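Home | Kitchen | Workshop | Mending | Cleaning | Contact

Stitching practice at the kitchen table

Anyone learning to suture needs far more practice than class time allows, and most of it can be done at home with a piece of meat from the butcher. These notes come from the Clademdale evening group and were put together by Kylie Gilchrist.

Choosing the meat

Pork belly with the skin on is cheap and holds a stitch well. Chicken breast tears easily, so leave it until you have some control of the thread. A piece of around 700 g will last an evening. Take it out of the fridge 20 minutes before you start – very cold fat is stiff and pushes the needle off its line.

Setting up

Put a damp cloth under a plastic chopping board to stop it sliding. Bring a desk lamp in low from one side. Have the needle holder, forceps and scissors on a tray by your working hand, and a jar with a screw lid for used needles.

Working along a cut

Make one straight cut and start closing it at one end. Finish each knot before you place the next stitch. Hold the curved needle in the jaws of the holder, go in square to the surface and turn your wrist so that the needle follows its own curve. Pulling it straight through will drag the edges.

Black thread is the easiest to see against pale tissue. Dark knots with short tails stand out well, even where the surface is shiny and stained red along the cut.
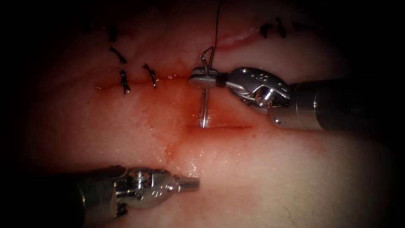 Trimming the tails

Cut both ends to the same length, long enough to grip when the stitch comes out. Wendelin Hauser in our group leaves them longer on the first few and shortens them once the knots are holding.

Clearing up

Count the needles back into the jar. Wrap the meat and bin it – do not cook it or give it to the dog. Wash the board and tools in hot water with washing-up liquid, then wipe the table down with a kitchen disinfectant. Dry the instruments with their jaws open, and put a drop of oil on the hinge before they go back in the drawer. Keep the practice board for practice only.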